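Open day at the Drindell bakery mill

I'd been meaning to go to the Drindell open day for years and this May I finally got my act together and caught the 15 bus out to Hestberg. It's a working flour mill with a bakery attached, and once a year they let you wander around the whole place (bring shoes you don't mind getting dusty!).

The milling floor

You go up first, 62 steps, and my knees had opinions. The noise up there is wonderful - a low rumble you feel in your teeth. Our guide said they grind 2000 kilos on a good day, mostly rye, and she let us rub the flour between our fingers at each stage so we could feel it getting finer.

The bakery

Warm, loud and smelling so good that our group went completely quiet. They bake a dark seeded loaf called the Stornska, and we each got a thick slice with butter. I went back for seconds. Bread goes out to the shop in baskets, and I've wanted a big wicker one for my own kitchen ever since. 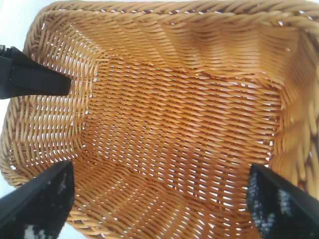
The shop and cafe

The line took 20 minutes and I'd do it again. I bought two loaves, a bag of rye flour and a jar of plum jam from Lopes, a little stall just inside the door. The cinnamon buns were gone by noon, so go early if that's what you're after.
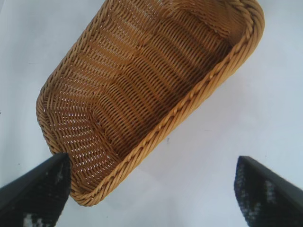 I ate my lunch out by the millrace with my feet nearly in the water, and then very nearly missed the bus home. The second loaf was supposed to go in the freezer but it didn't last past breakfast.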